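Polling Averages Hide the Rural Vote

The latest Flustemico survey of Zondia district puts the governing alliance 17 points ahead. The figure has been quoted in every campaign speech for 2 weeks, and it should be treated with caution.

The sample was 700 adults, reached by phone. In the September round it was more than 2000, with part of the fieldwork done door to door. A smaller sample widens the margin of error, but the change in method matters more. Phone lists favor the towns, and the towns lean toward the alliance. Lulonis, where turnout is usually highest, has poor coverage and few registered lines.

Weighting can correct some of this – if the firm publishes its weights. Flustemico has released only the headline numbers and a one-page note.

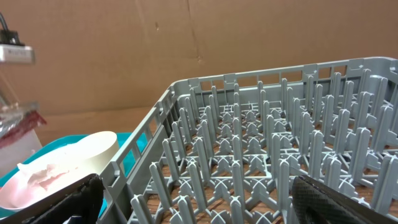 Godfrey Temba disagrees, and wrote to this column to say that the September poll overstated the rural opposition vote, that door-to-door teams went mostly to villages along the main road, and that a phone sample at least spreads the error evenly.

He has a point about the road. The claim about even error is weaker. Error is spread evenly only when the people left out vote like the people reached, and no past result in the district supports that.

A simple rule would help. Any poll quoted on a public platform should come with its question wording, its weights and its response rate by ward. The electoral office could require it without a new law.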